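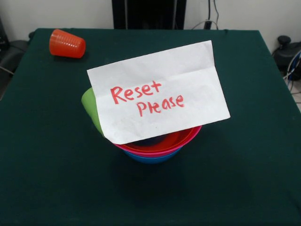 Compte rendu de la réunion technique du 29 mai 2018 — cellule Flavia

1. Défaut 444, perte de consigne du bras
Le défaut est apparu en cours de cycle et l'automate n'a pas repris la main. Le superviseur Waller a affiché « prêt » alors que la remise en position n'était pas validée. La demande de réarmement repose encore sur une feuille manuscrite, « Reset Please », posée sur la pile de bols. Ce mode de signalement n'est relié à aucune sécurité. 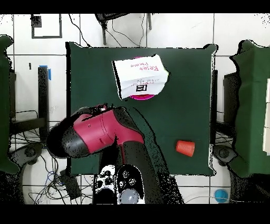
2. Zone de présence
Piras rappelle que l'accès au plateau suppose un bras replié et hors couple. Le journal indique un maintien sous couple de 60 secondes après le défaut. Un opérateur qui voudrait relever le gobelet orange couché sur le tapis vert travaillerait du côté du bras, déployé au-dessus de la table. Le point est classé en sécurité, priorité haute.

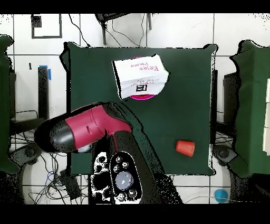 Fig. 3 — Bras au-dessus du plateau, extrémité dirigée vers la gauche.

3. Décisions
Filato : coupure du couple sur défaut 444, essai sur neuf cycles.
Waller : suppression de l'état « prêt » sans acquittement.
Piras : mise à jour de la consigne d'accès, version de janvier caduque.
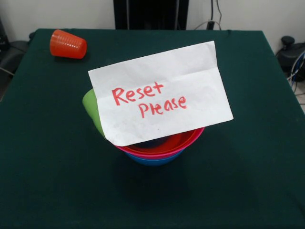

Rédaction : secrétariat technique, Filato

4. Reprise des essais
La cellule reste à l'arrêt jusqu'à réception du correctif. L'origine de la perte de consigne n'est pas établie — l'analyse des journaux se poursuit chez Waller.

Ce site utilise des cookies. Accepter | Paramétrer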